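The Buzzer Tray: Keeping Small Things in Order

Readers of this blog will be aware that the household toys have been under review since June. The matter of the buzzers has now been settled. They are kept together on the red-orange tray, along with the smaller items that used to travel separately and were regularly lost between rooms. The tray is normally prepared on the kitchen counter, next to the sink.

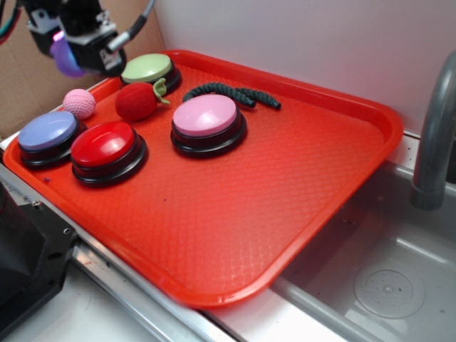
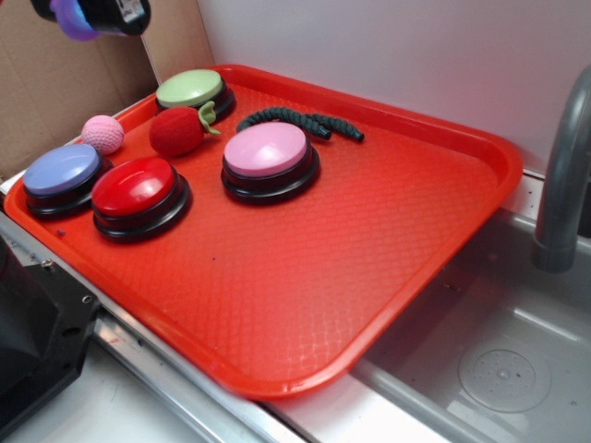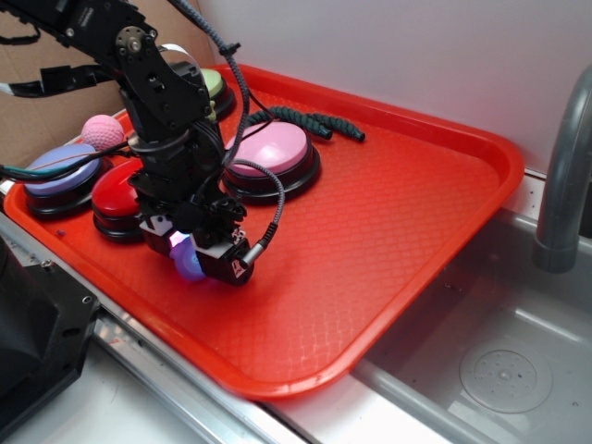 The four buzzers and the small pink ball, on the tray and at rest.

Arrangements for use

The tray is brought out on Sunday, after breakfast, and is available for 90 minutes. Each player chooses a colour and keeps it for the whole session. My nephew Tarek Fakhoury has asked that the red one be shared by turns, and this request has been granted.

The raised rim is of great help, as the ball will otherwise find its way under the cooker. The textured base was not a consideration at the time of purchase — I have since come to like it.

Cleaning and storage

Buzzers are to be wiped with a damp cloth and must not be placed in water. The tray itself may be washed in the sink in the usual manner. Everything is then returned to the cupboard in the hall, second shelf, beside the Pemero puzzle, which still lacks 2 of its 454 pieces.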